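**Jovside burglary numbers: read the small print**

The Jovside police told us Tuesday that home break-ins are "well under control." Maybe so. The department logged 2876 property crime calls last year, and 707 of those were filed as burglaries. What the handout leaves out is that garage and shed break-ins were moved to a separate column in March.

Vesela Petek, who runs the block watch on Pletance Street, asked for the old count and the new count side by side. She got a one-page reply saying the two "can't be compared." Her own shed was broken into twice and neither report shows up as a burglary.

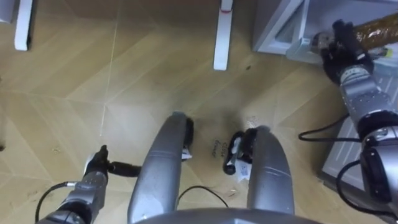 *Herringbone floor in a light wood.*

Then there's the alarm pitch. Rirolard salespeople have been going door to door saying their system "stops" burglars. We asked for the study. Selim Ekinci in their sales office sent a brochure and a coupon. The brochure cites 1213 customers and doesn't say how many were ever targeted in the first place.

A decent deadbolt and longer screws in the strike plate cost less than one month of monitoring. If you do sign, read the cancellation page first. Ermira Nedeljković is collecting copies of old police reports, sheds included, for the next precinct meeting.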